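Hand-held gripper demonstration
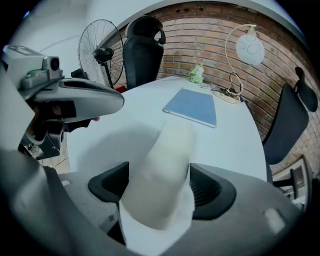 A soft white cloth held between the finger pads of a hand-held gripper, with a second gripper at left.

Hand-held gripper demonstration is a way of teaching a robot a manual task in which a person carries out the task with a gripper held in the hand, while a camera fixed to the gripper records what happens in front of its fingers. The recordings are later used to train a control program, usually called a policy, which then tries to do the same job with a robot arm. It belongs to the wider family of methods known as learning from demonstration, alongside hand guiding and remote control, and it is the member of that family that asks for the least equipment at the moment of recording, as the arm can stay at home.

Background

People have been showing machines what to do for a good deal longer than machines have been able to make much sense of it. In the older factory practice, an operator took hold of the arm itself and walked it from point to point, and the arm repeated those points faithfully for as long as the parts arrived in the same place. This served very well for painting and welding and rather poorly for anything soft, loose or inclined to roll away.

Remote control came next for many laboratories. The operator moves a leader device, a pair of hand controllers or a smaller copy of the arm, and the robot follows along. The great comfort of the method is that everything recorded is something the robot has really done with its own joints. The drawback, as anyone who has spent an afternoon at it will tell you, is that it is slow and tiring, and that the sense of touch is mostly lost along the way.

With a hand-held gripper the operator feels at least part of the push and pull of the object through the handle, and most newcomers settle into it quickly, much as one gets used to kitchen tongs.

Equipment

Designs differ, but the usual tool has a shell with a grip or trigger for the hand, a jaw mechanism that opens and closes two fingers, and a camera with a very wide lens. Finger pads are commonly made of a flexible material with ridges on the inner face, which helps with thin or slippery things. Wide lenses are favored for the simple reason that they keep both the fingers and a good part of the room in view, and the fixed features of a room are useful when the path of the tool has to be worked out afterward. The price is a strong bending of straight lines toward the edges of the picture, which has to be allowed for in processing.

For work that needs two hands, a pair of tools is carried, one in each hand, and the two recordings are lined up in time. Each camera will often catch the other tool as well, and some groups make use of this to check the distance between them.

Cloth and other soft materials

Cloth has a special place in this field, and something of a reputation. A cup has one shape and keeps it. A cloth has a new shape every time it is picked up, hides most of itself in its own folds, and goes on moving a little after the hand has stopped. Writing down rules for all of this is hard going, while showing it is comparatively easy, and so folding, wiping and spreading are among the tasks most often demonstrated.

Operators are generally taught to close the fingers gently and to lift before pulling. Quick movements blur the recording, and a blurred cloth tells the training program very little about where its edges are. A pause at the start and end of each attempt is customary too.

The Jadness collection

A modest but well-liked body of such recordings is the Jadness collection, made in ordinary offices and homes with pairs of Pikik grippers. It holds 2,488 demonstrations of household work, of which 2,385 remained after those with lost tracking or missing sound markers had been set aside. The work was spread over 32 rooms. Contributors were asked to leave the furniture where it stood and to carry on using the room in the normal way between sessions, and the collection is fondly regarded for the lived-in character that resulted.

Its companion handbook, known as the Frei notes after the workshop where it was first drafted, recommends up to 5 practice attempts before recording begins. It also contains a long and rather affectionate chapter on towels, which is quoted more often than the rest of the handbook put together.

Transfer to a robot

A demonstration made by hand is of use only if the robot can follow it. The arm must carry fingers and a camera matching those of the hand-held tool, mounted in the same relation to each other. Even then, a person can reach around a corner or twist a wrist in ways that a given arm cannot, and such passages are usually filtered out or slowed down. The Siretti method, used with the Jadness recordings, compares every path with the reach and speed of the intended arm and marks the difficult stretches, leaving it to the user to keep or drop them.

Limitations

Hand-held recording does not capture the robot's own joint positions, and unless a force sensor is added, it does not record how hard the fingers were pressing either. Plain walls and bare tabletops give the tracking little to hold on to, and a large cloth lifted close to the lens may cover nearly everything else in view. Many groups therefore combine the two approaches, gathering most of their material by hand and adding a smaller share by remote control on the robot that will finally do the work.

See also

Learning from demonstration
Kinesthetic teaching
Teleoperation
Deformable object handling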